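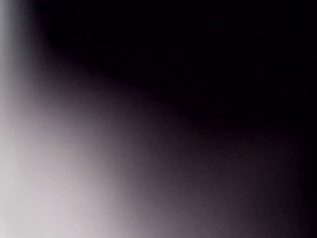 Kinsella 宣伝部 試写運営チーム

Vukton 設定ガイド　第3章　オンライン試写会の準備と当日の操作

この章は、Vukton の管理画面を使って、公開前の映画をマスコミの方に見ていただくための手順を書いたものです。アカウントの作り方と、最初のログインの方法は、前の章を読んでください。会場で行う試写会については、別の冊子になります。

本文の画面の名前は、日本語表示のときの名前です。英語表示で使う方は、右上のメニューから言語を変えると、このガイドと同じ名前になります。

例として使う作品は、8月に公開する『Plalum』です。ほかの作品のときは、作品名のところを読みかえてください。

はじめに用意するもの

・本編の動画ファイル（字幕を焼きこんでいないもの）
・日本語字幕のファイル
・招待する方の名簿（表計算ソフトで作り、CSV で保存したもの）
・プレス資料の PDF
・Bament の認証キー（宣伝部の管理者から受け取ります）

注意：本編のファイルを、自分のパソコンのデスクトップに置いたままにしないでください。アップロードが終わりましたら、必ず削除し、ごみ箱も空にしてください。

3-1　作品を登録する

1. 管理画面の左にある「作品」を押します。
2. 「新しい作品」を押して、作品名を入力します。邦題が決まっていないときは、原題だけでもかまいません。後で変えることができます。
3. 「公開状態」で「限定」を選びます。「一般」は選ばないでください。
4. 上映時間、製作国、監督、出演者を入力します。出演者の名前の書き方は、プレス資料と同じにします。中黒を入れるか入れないかも、資料に合わせてください。
5. 「保存」を押します。画面の上に緑色の帯が出ましたら、登録は完了です。

メモ：出演者の順番は、入力した順番のまま視聴ページに表示されます。順番は所属事務所との約束で決まっていることが多いですから、保存する前に、宣伝担当の人に見てもらうことをおすすめします。後から並べかえるときは、名前の左の点々をつかんで、上下に動かします。

3-2　本編と字幕をアップロードする

1. 登録した作品のページを開き、「素材」を押します。
2. 「本編」の枠に、動画ファイルを入れます。
3. アップロードの間は、ブラウザのタブを閉じないでください。パソコンがスリープにならないように、電源の設定も確認します。
4. 終わりましたら、「字幕」の枠に字幕ファイルを入れます。文字コードは UTF-8 です。
5. 「確認再生」を押し、冒頭、中ほど、最後のそれぞれで、声と字幕が合っているかを見ます。
6. 問題がなければ「素材を確定」を押します。

注意：「素材を確定」を押した後は、字幕の直しができません。直したい場合は、いったん確定を取り消します。取り消すと、すでに作った視聴リンクも無効になりますので、招待状を送る前に直しを全部終えてください。

字幕が文字化けするとき

元のファイルを文字編集ソフトで開き、文字コードを選んで保存しなおします。それでもなおらないときは、字幕会社に新しいファイルをお願いするのが早いです。半角のカタカナが入っていると、その行だけ表示されないことがあります。

プレス資料の PDF も、同じ画面の「付属資料」に入れます。大きさの上限は、一つのファイルにつき 300 MB です。場面写真を入れた資料はこれを超えやすいですので、写真は別のファイルに分けてください。

3-3　透かしと認証を設定する

視聴する方の名前を、画面に薄く表示する機能があります。このガイドでは「透かし」と呼びます。オンライン試写では、必ず使ってください。

1. 「セキュリティ」を開き、「透かし」をオンにします。
2. 表示する内容は「氏名と媒体名」を選びます。メールアドレスは表示しません。
3. 濃さを 30 に合わせます。暗い場面が多い作品でも、この数字のままで使います。
4. 「位置」は「移動する」を選びます。
5. 「外部認証」の欄に、Bament の認証キーを貼りつけます。前後に空白が入らないように気をつけてください。
6. 「接続を試す」を押し、「接続しました」と出ることを確認します。

「キーが正しくありません」と出る場合は、キーの期限が切れていることが多いです。管理者に新しいキーを発行してもらってください。自分で文字を直してはいけません。

メモ：透かしが字幕の上に重なって読みにくい、という意見をいただくことがあります。そのときは「位置」の詳しい設定で「画面の下を避ける」に印をつけます。
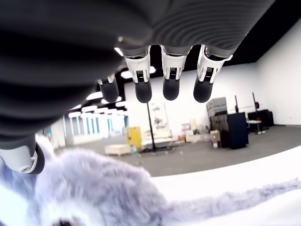 3-4　招待状を送る

1. 「招待」を開き、「名簿を読みこむ」を押します。
2. CSV のファイルを選びます。列の順番は、氏名、媒体名、メールアドレスです。
3. 読みこんだ後の一覧で、赤い行がないかを見ます。赤い行は、アドレスの形が正しくないか、同じ方が二回入っている行です。
4. 「視聴できる期間」を入力します。始まりと終わりの両方が必要です。
5. 「情報解禁日」を入力します。入力した日は、招待状と視聴ページの両方に表示されます。
6. 招待状の文を確認します。ひな型のままで送ることができますが、作品名のところは自動で入りませんので、手で書いてください。
7. 「自分に送る」で、まず自分あてに一通送り、リンクが開くかどうかを確かめます。
8. 「全員に送る」を押します。

注意：一回に送ることができるのは 100 名までです。これより多いときは、名簿を分けて読みこみます。分けた名簿に同じ方が入っていても、Vukton は知らせてくれません。

感想や星の数を SNS に書いてよい日と、記事を出してよい日がちがう作品もあります。情報解禁日の欄は一つだけですので、二つの日があるときは、招待状の文の中に両方をはっきり書いてください。

招待状が届かないと連絡があったとき

まず、迷惑メールの箱を見ていただくようにお願いします。編集部の共有アドレスは、外からのリンクが入ったメールを止めていることがあります。その場合は、個人のアドレスを教えていただき、「一名だけ追加」から送ります。古いほうの招待は「停止」にしてください。

リンクをほかの方に転送したいという相談もあります。リンクは一名に一つですから、転送はお断りして、新しい方のお名前で送りなおします。

3-5　当日の操作

視聴の開始時刻の 30 分前に、管理画面を開いてください。

1. 「状況」を開き、作品の横の印が「待機中」になっているかを見ます。
2. 音声を「ステレオ」に合わせ、自分のリンクで最初の場面を再生します。
3. 開始時刻になると、印は自動で「視聴中」に変わります。変わらないときは「手動で開始」を押します。
4. 問い合わせの窓口を開いておきます。返事はひな型を使い、名前のところだけ書きかえます。
5. 終了時刻になりましたら、「期間を閉じる」を押します。途中まで見ている方は、最後まで見ることができます。

パスワードを 3 回まちがえると、その方のリンクは止まります。止まったときは「招待」の一覧でお名前を探し、「もう一度有効にする」を押してください。パスワードは変わりません。

再生が途中で止まるという連絡には、次の順番でご案内します。

・ページを読みこみなおす
・ほかのブラウザで開く
・画質を「標準」に下げる
・VPN を切る

会社の回線からは見ることができず、家の回線なら見ることができる場合があります。回線の設定は先方の会社のものですから、こちらで直すことはできません。見る場所を変えていただくようにお願いしてください。

注意：画面の録画が見つかったとき、Vukton は再生を止め、管理者にメールを送ります。自分の判断で再開しないで、宣伝部の責任者に連絡してください。会議用のソフトを開いているだけで録画と判定される場合もありますので、お客様には丁寧な言葉でお話を聞いてください。

3-6　終わった後にすること

1. 「報告」を開き、視聴の記録を CSV で保存します。
2. アンケートの回答も、同じ画面から保存します。
3. コメントを宣伝に使ってよいかどうかの欄を見て、「可」の方だけを別の表に写します。
4. 写したコメントは、文を短くする場合、必ずご本人に確認していただきます。
5. 本編の素材を「保管」に移します。「削除」とまちがえないようにしてください。

視聴の記録には、どこまで見たかの時間も入っています。この時間を、ご本人や媒体の方に伝えてはいけません。インタビュー取材の前に作品を見ていただけたかどうかを知りたい場合は、「視聴済み」の印だけを確認してください。

取材の申し込みは、Vukton では受け付けません。アンケートの自由記入欄に取材の希望が書いてあったときは、その部分を写して、取材の担当に渡します。希望する出演者の名前、写真撮影の有無、掲載の予定も、書いてあればいっしょに渡してください。

このガイドの内容は、6月25日の画面に合わせてあります。画面が変わった場合は、試写運営チームの共有フォルダにある新しい版を使ってください。

次の章：第4章　舞台あいさつの中継を追加する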